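Bemlow opens room for teaching robots household tasks

Bemlow has opened a furnished training room at its Indale site, where staff show robots everyday tasks by hand. Operators carry out each job with a pair of hand-held grippers, and the recorded movements are later used to train a robot arm.

The company said on 12 October 2021 that 2345 demonstrations had been gathered so far, with five operators taking part.
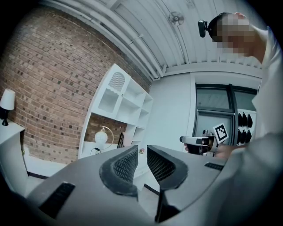 Nerys Edwards, head of the programme, said the method had proved quicker than remote control for work needing two hands. "An operator can learn the grippers in a morning - the arm takes a good deal longer," she said.

Remote control will still be used for tasks involving heavy loads. Dinesh Shukla, who leads that work, said over 100 such sessions were planned.

A first report on the results is due in December. Enquiries should be addressed to Leonie Stüber at the Indale office.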